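29 July 2022

Open day at Rind, second session. I'm writing this up while the kettle boils, so forgive the order of things. We had about 50 people through before lunch, more than Kulsoom had put out chairs for, and they were a lovely lot — plenty of questions, and very few of them the ones I'd rehearsed.

Rizwan Mughal gave the welcome talk and I looked after the handling table. We kept to the small cosmetics set, as people know straight away what they're looking at and how they'd pick it up themselves. One lady wanted to know why we teach the grip by hand first and let the arm learn from it afterwards, and I went on rather too long in answering her, but she stayed to the end, bless her!

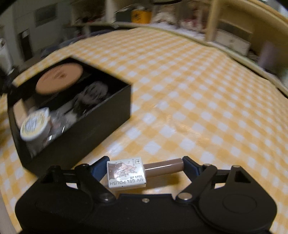
Gel polish held sideways between the blue pads, black box to the left.

Hanne thinks the yellow check cloth is too shiny for the wrist camera and would like a plain one tried. I'm fond of it, but she may well be right, so I've put it down for August along with the spare finger pads. Kaja is copying today's recordings across to Lurent, 129 in all, and will flag any with visitors talking over the start signal.

Still to do: thank-you note to the Gitetti people, and ask Kulsoom about more chairs. Visitor badges are back in the drawer, bar two.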